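Frage: Walnüsse trocknen, aber wie ohne Schimmel?

Gestellt von Cristóbal Gaete am 11. September

Hallo zusammen, wir haben seit August einen Garten mit altem Walnussbaum, und die ersten Nüsse fallen. Ein Nachbar meinte, man solle sie waschen, ein anderer hat davon dringend abgeraten. Einen Dachboden habe ich nicht, nur einen Kellerraum mit 16 Grad und eine überdachte Terrasse. Zum Auslegen dachte ich an einen gelochten Kunststoffkorb.
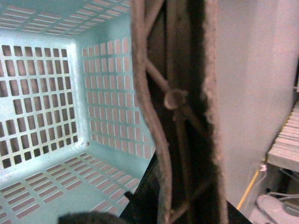

Wände mit rechteckigen Öffnungen

Reicht das für die Belüftung oder brauche ich ein Gitter? Und wie lange dauert das Ganze?

Antwort 1 (als hilfreich markiert)

Grüne Schalenreste gleich am ersten Tag entfernen, Handschuhe anziehen. Nur kurz mit klarem Wasser abbürsten, nicht einweichen. Danach höchstens zwei Lagen übereinander und täglich wenden. Auf der Terrasse dauert es bis zu vier Wochen, je nach Wetter. Der Keller ist meistens zu feucht. Ein Korb geht, wenn Luft an Seiten und Boden kommt, also am besten auf zwei Leisten stellen.
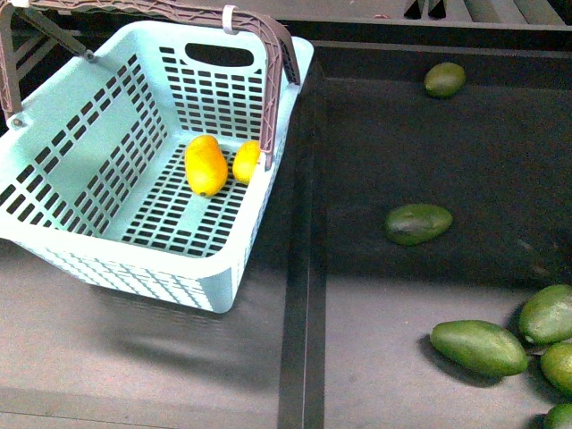

Soledad Saavedra: Bei mir sind sie auf der Terrasse trotz Wenden grau geworden, das war ein nasser Herbst. Seitdem trockne ich sie im Heizungsraum. Nicht über 30 Grad, sonst werden sie ranzig.

Stimmt, bei Dauerregen würde ich auch nach drinnen umziehen. Fertig sind sie, wenn die Trennwand zwischen den Kernhälften beim Biegen bricht.
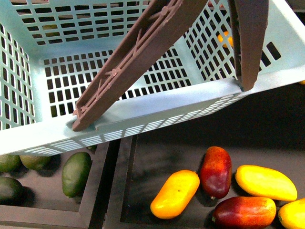

Danach in Netze füllen und luftig aufhängen, keine Plastiktüten. Nüsse mit Löchern vorher aussortieren.

Antwort 2

Backofen 100 Grad, fertig. Mache ich immer so.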